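Subject: Re: [cell-practice] Draft 2, clause on shared reach between paired arms

On a November afternoon the Kellovetti group wrote:

> Clause 7 says that two arms on one table "shall have separate working
> areas". Our garment task can't meet that. Both arms have to get to the
> same hanger. Do we file a deviation each time, or is the wording wrong?
> Also, does the clause apply to simulated cells, or only to hardware?

The wording is wrong, and Stotholm will propose a change. Taking the two points in order.

Separate working areas were written in for palletising, where each arm has its own conveyor. For hanging and unhanging clothes the overlap is part of the task. We suggest the following text:

7.1 Where two arms share any part of their reach, the shared volume shall be stated in the cell file, with the base positions of both arms.

7.2 Only one arm may hold the shared volume at a time, unless the task sheet names a joint move. Joint moves are limited to 70 mm/s at the gripper.

7.3 The minimum gap between links of different arms is 24 mm, measured on the collision model with cables included. A model without cables is not accepted.

7.4 Fixtures such as stands and rails count as fixed obstacles. Garments do not, but the hanger does.

On the second point, yes, it applies to simulation. Fodow ran 273 episodes on a model that left out the cable loops, and the gap figures had to be thrown away. A simulated cell should carry the same cell file as the real one, floor markings included. If a line on the floor marks the limit for people, it goes in the model at the same place, even when no person is modelled.

The render below is the garment cell in the region that 7.1 and 7.3 are meant to cover. Note the elbows as well as the gripper; most of the comments on draft 1 dealt with grippers only.

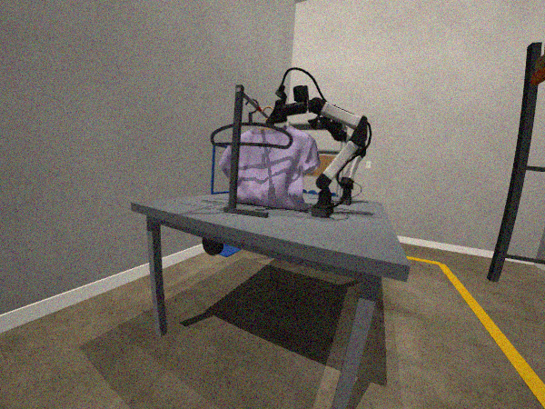

Fig. 1. Simulated garment cell: T-shirt on stand, paired arms with overlapping links.

Open items:

- Asante asked whether 7.2 needs a timeout on holding the shared volume. We have no figure to offer and would leave it to the task sheet for now.
- Cable stiffness. 7.3 says cables are included but does not say how they are to be modelled. A fixed envelope is enough for us. Objections to the list, please.
- Existing deviations under the old clause 7 would lapse when draft 3 is issued.

Stotholm cell group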